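Filed under: Bench Notes / Coatings and Color

July 28, 2021

Lightfastness panels, Skondent wall paint, second read.

Took the exposed set down from the south rack this morning and let it sit inside for an hour before measuring. Same meter as in April, same white tile for zero, same operator. The tile read within its normal spread before and after, so I am not applying a correction.

Background for anyone picking this up cold: the purple and the olive green are the two shades the client complained about. Both are tinted from the Namico paste set in the Abubakari flat base. The gray in the same range uses carbon black and yellow oxide only and has never moved on us. The question is whether the purple fades because the violet paste is weak at low loading or because the flat base lets too much light down to it.

Exposure total at read: 822 hours on the rack logger. The April read was at 200. The logger dropped out once in between and I have not filled the gap, so the true figure is a little higher.

Results, in order of how much they matter:

Purple, flat. Clear shift toward gray, lighter overall. The change is visible by eye next to the retained half, which it was not in April. Chalking on the black cloth is slight.

Purple, flat, double paste. Moved in the same direction but much less. The retained half and the exposed half can be told apart only with the two edges touching.

Purple, satin. Between the two above, closer to the double paste. I did not expect satin to help this much at single loading. Film thickness may be part of it - the satin drawdowns came out heavy and I should have redone them at the time.

Olive green, flat. Small loss on the yellow side. Within what the client accepts.

Gray, flat. No change I can measure.
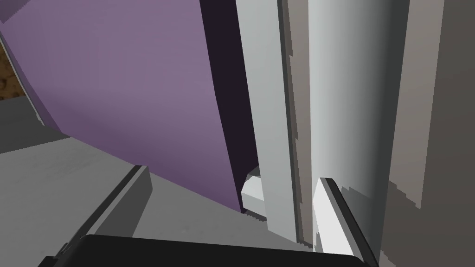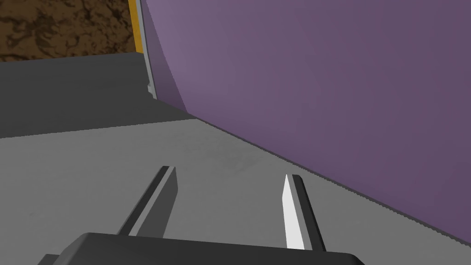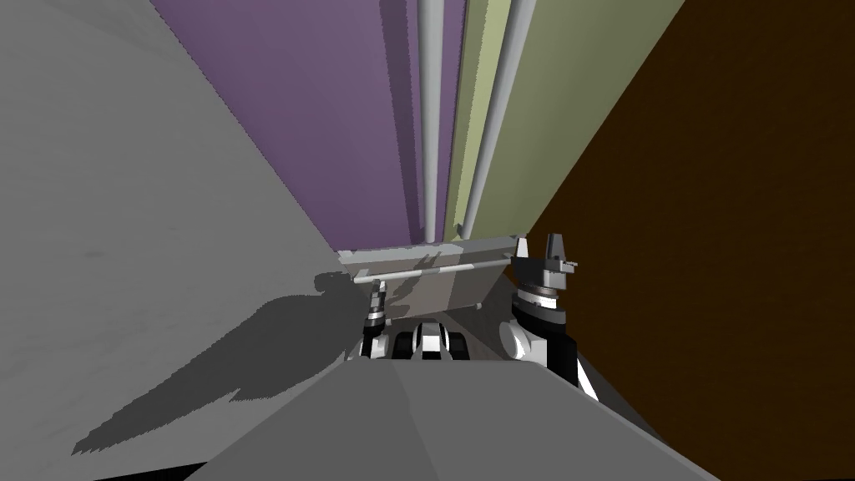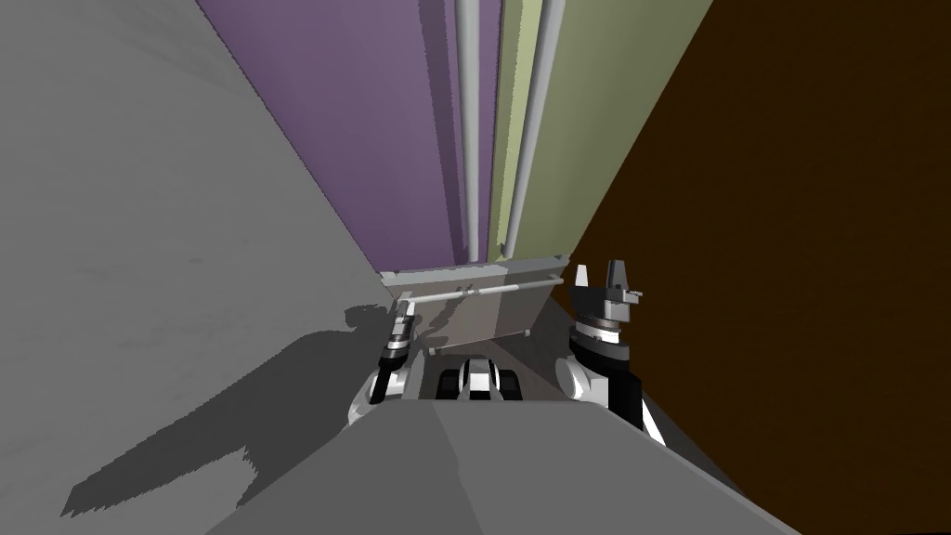

Source: computer renderings, Skunarero

The purple swatch card is a separate problem. Three people in the shop have now called the same card lavender, violet and plum, depending on which end of the bench they were standing at. The flat film darkens a good deal when the light comes in low across it, and the card is small enough that people judge it by whatever is beside it. I have moved all visual checks into the booth, lamp overhead, card flat on the gray board, viewer at 45 degrees. Anything judged outside the booth should be struck from the log.

Batch note. The retained purple is from can 2,221. The last of that can went into the double paste panels, so there is no more wet material to draw from. Any new panel will be from a fresh can and has to carry its own unexposed half. Do not compare across cans. The fresh can is slightly redder straight out of the shaker and it will look like a fade result if the two get mixed.

Stirring. The violet paste had settled hard in the tub, with a firm layer under the soft one. I cut it in with the flat spatula, then ten minutes on the roller. If the April tints were made without reaching the bottom layer, the single loading panels are weaker than the label says, which would explain some of the shift. No way to check that now. The tub weight was not written down before and after.

To do:

- Return the set to the rack, same positions, foil over the retained halves. The tape on two of them was lifting and has been replaced.
- Draw 4 new purple panels from the fresh can, two flat and two satin, with the film gauge checked on each one.
- Weigh the paste tub at every use.
- Ask the client which wall faces the window. Their complaint mentions one wall only.

Current opinion is loading first and base second. I would not put that in the report until the new panels have caught up with the old ones on hours. Meter is back in its case, battery charging.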